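Filed under: Course Materials > Applied Robotics > Faults and Failures
14 shares | 3 comments

Week 6 handout: The gripper that was sure it had the shirt

Instructor: Marisa Santoro. Read before the lab. Yes, all of it.

1. The fault

Last term the Hirna cell, our two-arm laundry setup, ran a tidy-up job overnight: pick a garment off the floor, lift it, hand it to the second arm, drop it in the bin. In the morning the log showed 40 successful picks. The bin held 17 garments. The rest were on the floor, where they had started the evening, and the arms were still working away at them with great confidence.

Lucie Bélanger pulled the log and found fault code 1493 (finger position out of range) raised early in the run and cleared by the retry routine every single time. The retry routine had been written to clear faults. It was very good at it.

2. What the software believed

The success check was one line. If the fingers stopped before fully closed, something was between them, so the pick counted. On a rigid part this is fine. On cloth, the fingers can stop on a fold a few millimeters thick, and that fold can slide out halfway through the lift. By then the check has been made and the arm has moved on, emotionally and otherwise.

A pinch grasp on soft fabric usually gives you a small peak held at the fingertips and the whole weight of the garment bunched below it. Note how little cloth is in the grip compared with how much is hanging from it, and ask yourself what one reading of finger position could tell you about the difference.
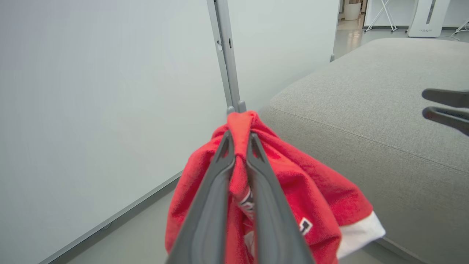
3. Why the second arm made it worse

The handover was timed, with no sensing at all. Arm B closed on the place where the garment ought to be, stopped on whatever it found, and reported a good grip. On at least one occasion it found Arm A. The collision stop worked, the retry routine cleared it, and the run continued. This is the part we will spend the most lab time on, because a dropped shirt is a nuisance and a safety stop that clears itself is a safety matter.

Macario Zamudio's changes, now in the lab branch:

- Check finger position again after the lift, and again before handover.
- Compare wrist force before and after the pick. A shirt weighs something.
- Allow two retries, then stop and call a person.
- Collision stops are never cleared in software. Someone walks over and looks.

4. For the lab

Bring a garment you don't love. Fleece and terry are welcome; anything with buttons goes to Concetta De Luca's bench for the snag test. Stay outside the taped line while either arm is powered, including when it appears to be doing nothing.

Write-up: one page on which check you would add first and how you would try to fool it. Due the first Monday in March. "Sensor error" is not a root cause and will be returned to you with a sad face.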